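A thread on water rings, white haze and wiping down wood-grain tabletops, written up after one test panel too many at Nornby. 1/13
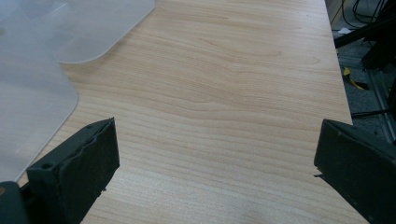

Pale wood-grain top with a frosted plastic sheet over one corner.

2/ Most complaints about "stained" tops are complaints about residue. Detergent dries on the surface, the next wipe adds more, and after a few months there is a grey film that shows up only at a low angle to the window.

3/ Quick check: wipe a patch the size of your hand with plain warm water and a clean white cloth. Dry it. If the patch looks darker and clearer than its neighbours, you have film.

4/ Removing film: one small drop of washing-up liquid per litre of warm water. Wring the cloth hard. Wipe, rinse with a second cloth, dry with a third. Change the water when it clouds.

5/ White rings on lacquered real wood are a different problem. Moisture has got into the finish and scatters light. Leave it alone for a day or two in a dry room before trying anything. Many fade without help.

6/ Laminate doesn't take white rings in that way. A ring on laminate is nearly always limescale or sugar. Diluted white vinegar shifts the first, warm water the second. Rinse after vinegar.

7/ Abrasives. We ran Zultonine cream against a plain damp cloth on matt panels, 300 strokes each. The cream side came up shinier. On a matt finish that is damage, and it doesn't go back.

8/ Redex spray did better: no change in sheen at 300 strokes. It does leave a slight drag if you skip the rinse. The label says no rinse needed. I would rinse.

9/ Joints and edges matter more than the middle. Water standing on a seam gets into the board underneath, the board swells, and no cleaner will fix that. Dry the edges first.

10/ Heat: our Bech panels are rated for short contact only. Use a trivet. A pan straight off the hob can lift the surface layer – the bubble may take a day to show.

11/ Plastic covers left down for long periods can trap moisture, and soft PVC can mark some lacquers. Lift the cover once a week and wipe both sides.

12/ Cloths: 40 degree wash, no fabric softener. Softener coats the fibres and you end up spreading it on the table.

13/ Panel 808 is still on the windowsill for the light-fading check. It went up in December. Results when it comes down.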